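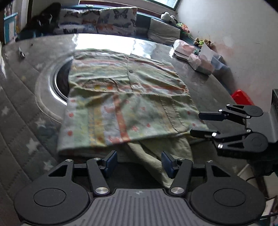

A button-front garment in pale green, yellow and coral on the folding table, Nuvdale.

Report of a visit to the Nuvdale garment reuse centre
2026-08-21

Members of the Harent Textile Care Network were received at the Nuvdale centre by its manager, Trevor Doucette, and by Yara Najjar, who is in charge of sorting and folding. The visit had been arranged at our meeting in June, when several members asked to see how a larger site prepares donated clothing for shops and for direct issue to households. The network wishes to record its thanks to both hosts for a full and well-planned morning.

Arrival and general arrangement

The centre occupies the ground floor of a former carpet warehouse beside the Flundine road. Deliveries come in at the north door and finished parcels leave by the south, so that goods travel through the building in one direction only. Mr Doucette explained that this had not always been so. Until the building was rearranged, clean and unsorted bags shared one doorway and were often confused. Staff handle almost 530 garments on a normal working day, and the stock register showed 801 parcels awaiting collection on the morning we attended.

Sorting

Garments are first divided by fabric weight and only then by size. Several members were surprised by this order, which is the reverse of the practice at Won and at our own depot. Ms Najjar's view is that thin and heavy fabrics need different handling from the outset, and that a light blouse placed under a winter coat for an afternoon will have to be pressed again. Anything needing a button or a seam goes to the mending shelf with a paper slip pinned inside the collar.

Folding

The greater part of the morning was spent at the folding tables, and this was the section members had most wished to see. The surfaces are large and grey, and are wiped down at the start of each shift. Ms Najjar asks that only one garment be laid out at a time.

Button-front garments in thin fabric receive particular attention. The patterned piece shown at the head of this report is of the kind that new staff find hardest. Its bands run mostly across the upper section, while below the fold they run lengthways, and the usual advice to follow the stripe when straightening the cloth is therefore of little use. Staff are taught to take the button placket as their guide. It is smoothed first, from the collar downwards, and the cloth is then eased outwards from it with the flat of the hand. Soft wrinkles in thin fabric are left alone at this stage, as pulling at them tends to draw the whole piece out of line.

Loose parts were also discussed. Ribbed trims, flaps and any length of cloth that hangs below the hem are to be turned in before the last fold is made. The centre formerly allowed these to be tucked in at the packing bench, but parcels came back from the shops with trims creased or caught, and the practice was withdrawn.

Members were invited to try the method for themselves. Results varied. Our secretary's first attempt was returned to her with courtesy, and her second was accepted.

Mending and matching of buttons

Replacement buttons are kept in 13 shallow drawers, arranged by diameter and then by shade. A close match is preferred, although the centre does not insist upon it. Where two buttons on a garment differ slightly but both are sound, they are left in place. Mr Doucette observed that shops seldom receive complaints on this point, whereas a missing button will usually prevent a sale.

Packing and storage

Folded garments are stacked no more than ten high and wrapped in plain paper. Each parcel carries a size label on its short end, where it can be read from the aisle. The storage racks have 200 numbered bays, and the numbering was being renewed during our visit.

Points for the network

It was agreed that our depot will try sorting by weight before size in the light clothing section only. Ms Najjar has kindly offered a copy of the folding sheet used at Nuvdale, which will be sent to members once received. The question of table height was raised and left open, as opinion among those present was divided. A return visit to Harent has been offered to our hosts, and the date will be settled by letter.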